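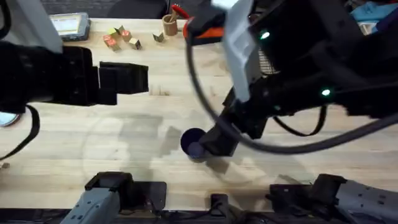 Setup Guide > Section 3: Gripper Comparison

Last updated 9/18/26

3.1 Before you start

Use this section to compare two grippers on a two-arm Biltau table. Both arms must already be clamped and homed as described in Section 2. If you are testing one gripper only, skip to 3.4.

You will need the Leemans test cup or any light, stiff cup with a plain rim. Small items can stay at the far edge of the table if neither arm will pass over them. Blocks, pencils and tablets are fine there. Keep the middle of the table clear between the two arms.

CAUTION: Keep hands off the table while either arm has power. A green light means the joint has power. It does not mean the arm is holding still.

3.2 Check the mounts and cables

1. Push each base by hand, with the power off. If it moves, tighten the clamp and push again.

2. Follow each cable from the gripper back to the base. It should hang in a loose loop.

3. Move each arm by hand through its full reach. Stop if a cable pulls tight or catches on a joint. Let out more cable and repeat.

4. Turn on the left arm, then the right arm. Wait for the Rovurgate controller to list both.

NOTE: If the controller lists only one arm, turn both off and start again from step 4. Do not plug a gripper in while its arm has power.

3.3 Run the cup test

The two arms take turns. One holds the cup and the other waits over its own half of the table with the fingers open.

1. Send the left arm to the wait position. The gripper should hover above the table with the fingers pointing toward the other arm.

2. Place the cup near the center of the table, open end up, and step back.

3. Lower the right gripper until the fingers are level with the side of the cup. Go slowly for the last part.

4. Close the gripper at force setting 2. If the cup slides, open the gripper, set the cup upright and go up one setting.

5. Raise the cup a short way and hold. Watch the rim. A rim that goes out of round means the force is too high.

6. Lower the cup, open the fingers and back the arm away before raising it.

7. Save the run. The controller gives each run a number.

8. Swap the roles of the arms and repeat with the left gripper.

NOTE: Shadows from the arms can hide the edge of a dark cup from the overhead camera. If the camera loses the cup, move the lamp before you change any camera settings.

3.4 Reading the results

Open the run in Miltisum and look at the finger position while the cup is held. A steady line is a good hold. A line that creeps means the cup is slipping, even if it did not fall.

Compare runs made with the same cup and the same force setting. Our sample files are run 117 (steady) and run 124 (slipping).

Error 3 during a hold means the gripper motor is too warm. Open the fingers, turn off the arm and let it cool before the next run.

Questions about this section: Khôi Kiều, Biltau Support
© Biltau. All rights reserved. Back to top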